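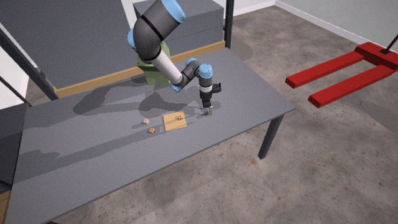
A simulated arm on its pedestal, with small cubes and a flat pad on the table.

Budget for the Table, Too
By Taha Morsy

I love a robot budget. Give me a blank sheet in January and I'm happy for a week! But most of the ones I see at Trikport have one fat line at the top, the arm, and then a few crumbs for everything else. I think we should plan the other way up, and start with a simulated cell before anyone asks for a quote.

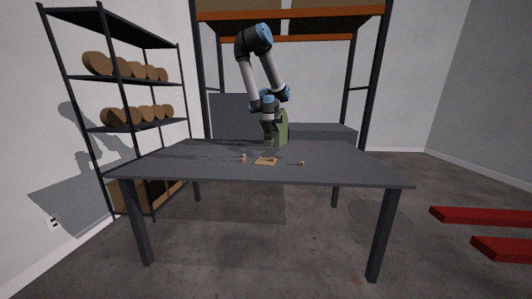
2 min read

Look at how much of a work cell isn't robot. There's the table, the pedestal, the shelving, the pallet rack behind it, and all of it takes up floor you pay for. In a simulation you can shove the shelves over before lunch and see whether the arm still has room (try that with a bolted rack). When we planned the Cairns cell, we went through 14 layouts on screen, and the one we liked best needed a smaller table than the one we'd priced. That saved $2000, and we put $500 of it straight into spare gripper fingers. 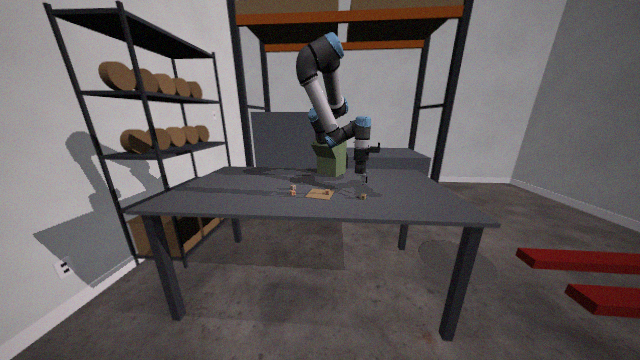

Small parts deserve their own line as well. Picking up a little block sounds like the cheap end of the job, yet it's where the hours go, and hours are money even when they don't show up on an invoice. The team on our Pakix project logged 81 hours on grip settings alone, and I'd gladly sign for every one of them again.

So my plea to anyone drafting next year's numbers is to fund the simulation work first and let it write the shopping list. The arm can wait a month. I'm doing the Jokar budget this way now, and the arm is on line nine.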